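March 18, 2024

Got to the shop by four and had it to myself until six. Power was still off on the back wall circuit from the weekend, so I ran everything from the bench outlet and kept the compressor unplugged.

First job was the right wrist. It has been sagging since I changed the tendon spool, and I had blamed the spool. Took the cover off and found the set screw on the pulley backed out most of a turn. Put a drop of threadlocker on it, waited out the cure time with a sandwich, and closed it up. No sag after that with the arm held straight out. I want to check the left one the same way before July, when we take the build to Cilcombe.

Then calibration. The Tinwood board still drops the first packet after a cold start, so I send the home command twice and ignore the error. Left hand homed at 867 on the thumb encoder, which matches the number taped inside the lid. Right hand thumb was off by 49 counts. I rewrote the offset and homed again.

After that I moved on to two-handed work, with the power strip as the object. It is long enough that one hand can't manage it alone, and the cord pulls on it, so it is a fair test of whether the two arms agree about where things are.

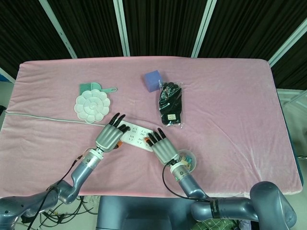 Both hands on the power strip, cord out to the left.

Ran the lift routine 3 times. First run the left hand closed early and pushed the strip away from the right. Second run I slowed the approach to 55 percent and both hands got hold, but the strip tipped toward the cord end on the way up. Third run was the same with a little less tip. I think the left grip needs to move in toward the middle. I wrote the new position in the Penrose notebook and will try it next time, one change only.

The plush on the table helps with the fingertips but it bunches under anything that slides. Might try clamping it at the corners. The white palette and the comb stayed out of the way at the back all evening, so I left them where they were.

Still to do: tie up the cables on the floor at the left, order two more pulleys from Biratis (the short ones, not the ones they sent in the last box), copy the new offset onto the tape inside the lid. Saved the log files, cut power at the bench, locked up at 8:40. Knee sore from kneeling on the concrete.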